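Ticket: Straws supplied loose, bundles coming apart in the stockroom
Site: Porkmont café
Opened: 11/9/20
Status: Open – waiting on supplier

Problem as reported: individually wrapped straws from Bollstead now arrive loose in the carton instead of banded. Staff make up their own bundles for the counter and these slide apart when picked up. Two cartons affected, 1000 straws in each.

Checked the delivery note against the order. Product code is the same as the February order, so it is a packing change at their end. Drondov site has the same thing.

Tried paper tape first. It tore the wrappers when peeled off, and a straw with a torn wrapper has to be thrown away. Tried string, too slow to undo at a busy counter.

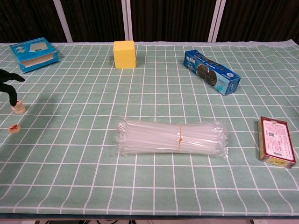 Rubber bands are the current workaround. Any size that grips without crushing will do, and the stock cupboard has a box of mixed ones from Hattori. Put a single band round the bundle near the middle, as with the orange one here, and leave the ends of the wrappers free. Please don't double it over tightly, the first few we did that way had bent straws inside.

Counter staff have been asked to make up 12 bundles at a time and keep the rest in the carton with the lid shut.

Emailed Bollstead asking whether banded packs can still be ordered – no reply yet. Next order is on hold until they answer.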